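Discarding or keeping episodes with an idle hand
Teleoperation and Demonstration Data, community help

Posted by Noelia Bermúdez
Our group at Goicoechea is preparing a set of tabletop demonstrations for a two-armed robot with multi-fingered hands. The task is to pick up a soft toy and place it on a plate. The set presently holds 1183 episodes, recorded from a head camera and from small cameras at the wrists.

In a good share of the episodes one hand does all of the work. The wrist camera of the other hand then records whatever it happens to face, which may be a wall or the ceiling lights.
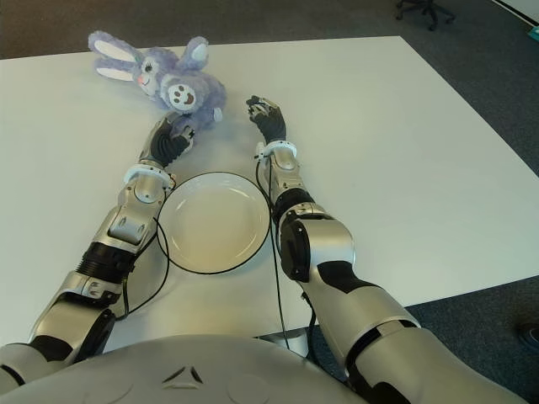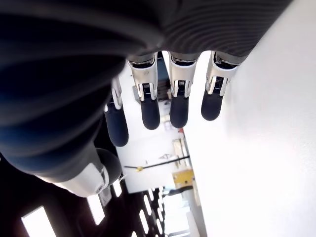

Our written procedure requires that every camera stream be kept for every episode. A colleague has proposed that the wrist stream be removed wherever it does not show the toy. I should be grateful for advice on whether this is sound practice, and on whether such episodes ought to be labeled separately.

5 replies

Okolthorpe
I would advise against removing the streams. When the trained system is in use, an idle hand will face the same walls and the same lights, and it should have met such views before. Please keep all streams at the original rate and add one field per episode stating which hand was assigned to the task. We adopted this field in May and have had no cause to withdraw it. Episodes in which a stream contains dropped pictures are a separate matter and should be set aside for review.

Drorkard
Keep them. Disk space is cheap.

Ceddale
I agree with the first reply, with one reservation. If the idle hand is always the same one, the system may learn that this hand never moves. Operators should be asked to change hands at set intervals. Our own sessions are divided into blocks of 6 episodes, and the assigned hand changes with each block. The toy's starting position should be varied within the block as well.

2 further replies are held for moderation.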